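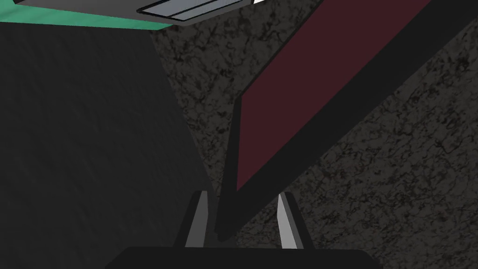
Rendered two-fingered gripper, dark outer bodies with pale grey inner faces.

Vademeck

Vademeck converts colour images to single-channel greyscale for toner printing. It was written for the Oltov manuals, which are printed in black only on uncoated stock. It runs from the command line and has no graphical interface.

Status

Stable. The file format for paper profiles changed in September and older profiles have to be rebuilt with the profile command.

Install

Unpack the archive and run make install. A C compiler and libpng are required. Tudus is optional and is only used for reading layered files. If Tudus is missing, layered input is rejected with exit code 13.

Usage

vademeck convert in.png out.png
vademeck profile chart.png paper.vmp
vademeck check out.png

The convert command accepts PNG and uncompressed TIFF. Colour is linearised, reduced to luminance, passed through the paper profile and written as 8-bit grey. Alpha is flattened onto white before anything else is done. Embedded colour profiles are read but not copied to the output.

Paper profiles

A profile is a table of 24 patches measured from a printed chart. The distributed profile, carrasco.vmp, was measured on Carrasco uncoated at normal toner density. Other stocks will print darker or lighter in the midtones. Print the chart at 100 per cent scale, let it cool flat, scan it with automatic exposure turned off and pass the scan to the profile command. Patches that come back out of order stop the build.
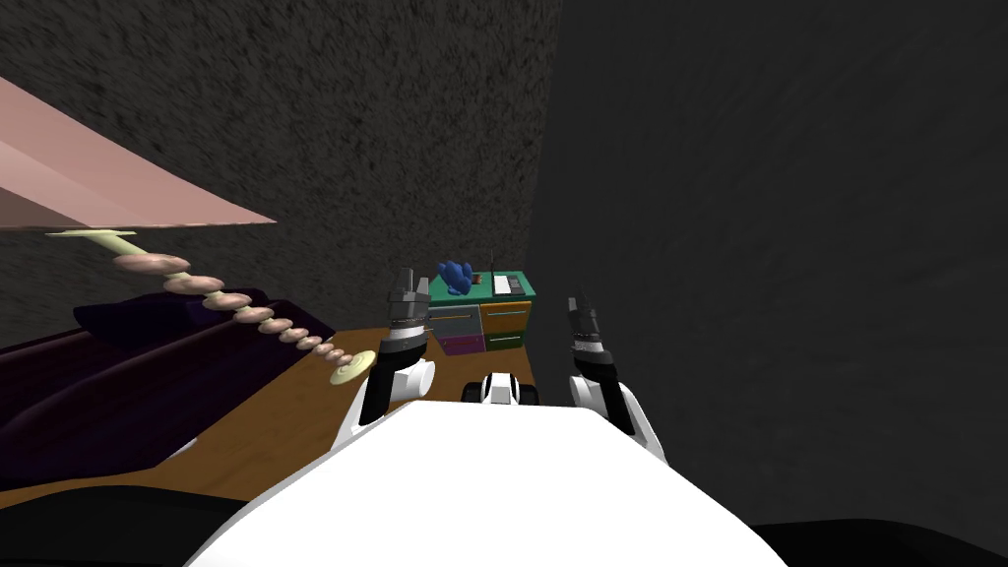
Highlight handling is set with the knee option. The default value leaves the top of the curve alone, which suits line drawings and screen captures. Images with a large bright area and a dim background need more care: the smooth white body across the bottom here has to keep its curve on paper while the room behind it stays readable. Lower the knee before raising the shadows. Doing it in the other order flattens both ends and check will report low separation.

Tests

The test suite holds 123 images. Run make test from the top directory. Output is compared with stored references and a difference of one grey level is allowed.

Known issues

Input wider than 400 mm at print size is tiled, and faint seams can show in flat midtones.
Saturated red and mid green may land on the same grey. Use the mix option to change the channel weights.
16-bit TIFF is truncated to 8 bits without a warning.

Licence

BSD two-clause. See the file LICENCE.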